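From the Back Bench: Getting the Small Arm to Behave

Readers of the December issue will remember that the small arm had developed a wrist that drooped like a tired houseplant. It has been rebuilt, re-zeroed and put back on block duty, and we have been asked to write down what was done so the next crew doesn't have to discover it all over again at nine at night.

The trouble started in the cables. The arm came to us from the Urnemus project with its wiring run tight along the links, very tidy, and tidy wiring is lovely until the wrist wants to turn. Every full rotation tugged on the same two connectors. After 3,167 cycles on the counter (we reset it when the arm arrived, so that figure is ours to be ashamed of) one of them gave up and the wrist servo began dropping off the bus whenever it felt like it.

The new rule is slack. Anything that crosses a joint gets a loop, and the loop gets checked with the arm folded all the way in and stretched all the way out before a single screw is tightened. It looks like somebody lost a fight with a bowl of noodles. It also hasn't dropped the servo once, so the noodles stay.
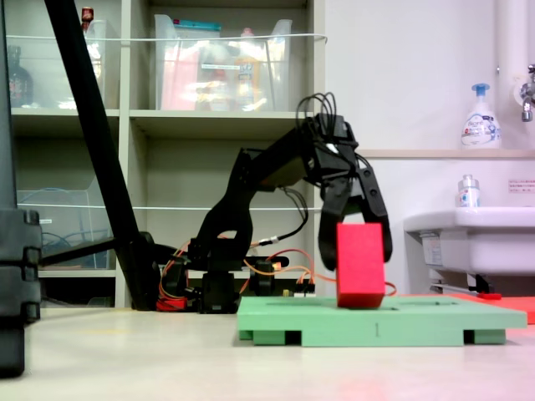 How often does the gripper need to be re-zeroed?
Once a week if the arm is running daily, and any time a finger has been taken off or bumped hard. Power down, close the fingers by hand until they just meet, power up and save that as zero in Ruvo. Allow 15 minutes, most of it spent waiting for Ruvo to load.

Zeroing matters more than it used to, on account of the blocks. The foam ones forgive a lot, and a gripper that closes too far will squash one cheerfully all afternoon without complaint from either party. Then you swap in something harder and the servo cooks itself trying to do the same thing. We set the current limit at 60 percent after the last one went, and it should be left there. If your pick is failing at 60, the answer is in your approach angle. Whoever put it up to 100 in the spring knows who they are, and so does the Fastero invoice.

On to the daily check. Before the first run, put a hand on the base and try to rock it. If it moves, the feet want tightening. Go over the connectors at the wrist and push each one home with a thumb (gently, please, they are not doorbells). Then run the slow sweep with nothing in the gripper and listen. A healthy joint hums. A joint with a loose horn screw clicks at the same point in every sweep, and it will go on clicking until you fix it or it fixes itself by falling off.

Tape is the other thing. The yellow pieces on the tabletop are reference marks for the camera calibration, and they have been peeled up twice by people who like a clean table. Leave them be. If one lifts at a corner, press it down. If one goes missing altogether, the whole calibration has to be done over, and that is 30 minutes nobody gets back. 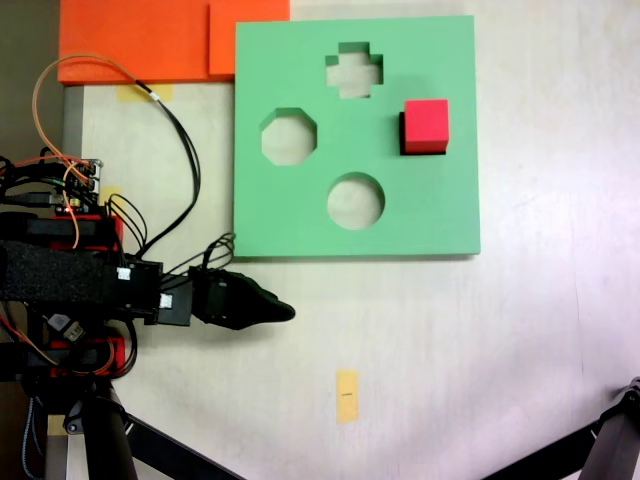 The shape board on the bench, with the red cube at its square slot.

The shape board is the test we run after any repair, square first and the cross last — the cross is where a sloppy wrist gives itself away. Write the result in the log even when it's embarrassing. Especially then.

Still on the list: a proper strain relief at the elbow, fresh horn screws all round, and a spare wrist servo that lives in the drawer marked Deng and not in somebody's backpack. The drawer is currently full of batteries. We'll sort it out Tuesday.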